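Getting from Ginavcombe to Cleson without a car

Américo Baptista
Our association is arranging a group visit to Cleson in August for 17 members. We understand that the direct bus from Ginavcombe no longer runs in the afternoon. Please advise whether the ferry is a suitable alternative, and whether luggage may be left at the terminal.

Prokden Visitor Desk
The ferry operates daily in August and takes 70 minutes. Parties of more than ten should reserve in writing. The terminal has a staffed luggage room — open until 6 p.m. — but it does not accept loose outerwear or unpacked items.

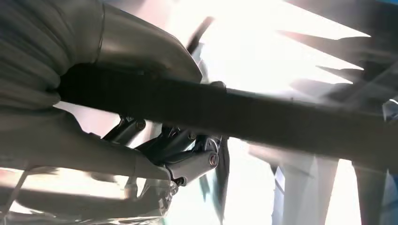 Luggage should be closed and labeled before it is handed over at the counter. Each passenger may leave two pieces. Anything with exposed metal parts should be fully covered. Folding strollers and walking aids are exempt and travel free of charge.

Chong
The ferry is fine. Sit on the left for the lighthouse. Bring coins for the luggage room, the card reader was down when we went.

harbor_lane
There is still a morning bus at 9:40. It is slower but stops right in the old town, and the ferry dock is a long uphill walk from there.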